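Notes from the Wendow open day, May 2024

Wendow opened its data collection floor to visitors for an afternoon, and I went mostly for the dexterous manipulation track. The company trains policies for two-arm robots on office work. The locomotion demos were upstairs and I skipped them.

The floor is laid out as ordinary cubicles. Each station runs a single task with a short written protocol, and an operator repeats it by hand with the view recorded from head height. The task I watched longest was the file fastener: a yellow folder, a perforated metal strip along the spine, and thin prongs that have to be handled without creasing the card.
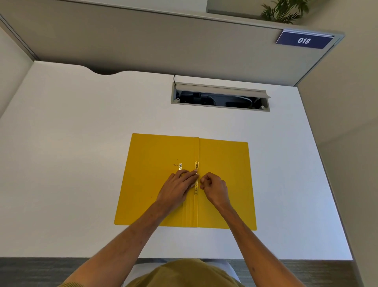
Culley asked why anyone would spend robot hours on a paper folder when most offices have stopped buying them. The presenter's answer was that the folder itself is incidental. Thin metal against soft card is a contact problem that shows up in many other jobs, and folders are cheap to replace.

I would add that it is a hard perception problem too. The prongs are narrow and reflective, and the hands cover the strip for much of the task. Wendow's current set for this task has 1,850 episodes. Episodes with a long occlusion stay in, provided the start and end states are clear. An earlier version, finished in March, filtered them out, and the resulting policy stalled whenever its own fingers blocked the view.
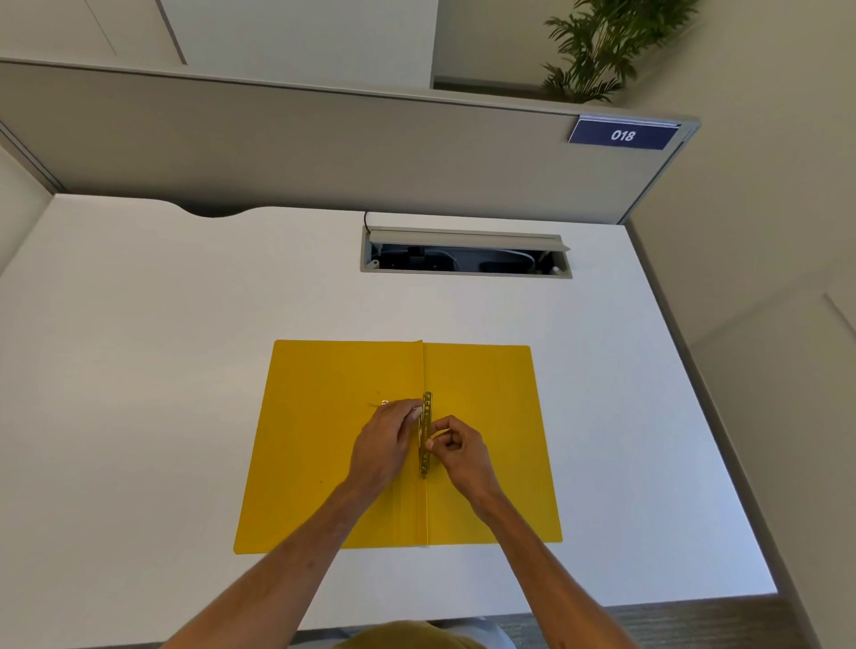 The protocol splits the task into 3 phases: locate, grip, bend. Labels are applied afterward by a second person, who marks only the phase boundaries. Grip is the messy one. Operators regrip at will, and the labeling guide counts a regrip as part of the same phase unless both hands leave the metal.

I asked about force data. There is none on the human side. Contact is inferred from video and then corrected on the robot with a small amount of teleoperation, almost 6 hours for this task.
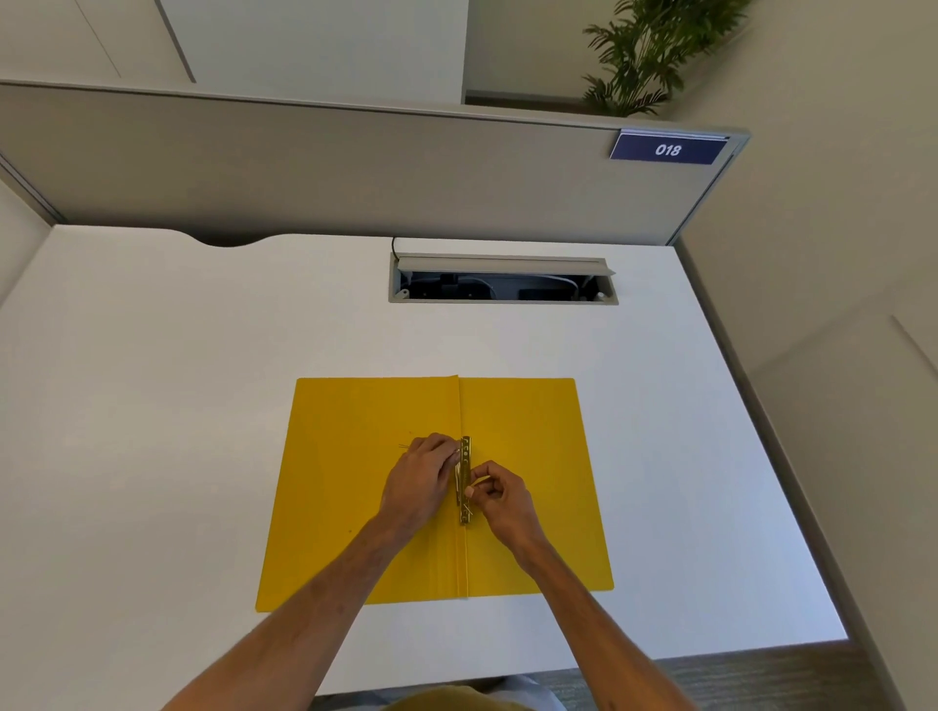
The robot side ran on a Steyn two-arm bench with parallel grippers. It located the strip every time I watched and bent the first prong cleanly on 2 runs. The second prong was less reliable. Cycle time was well behind a person's, and the presenter did not claim otherwise.

Slides are supposed to go out to attendees. Bincombe has a similar day planned and I'll compare the labeling guides if they hand theirs out.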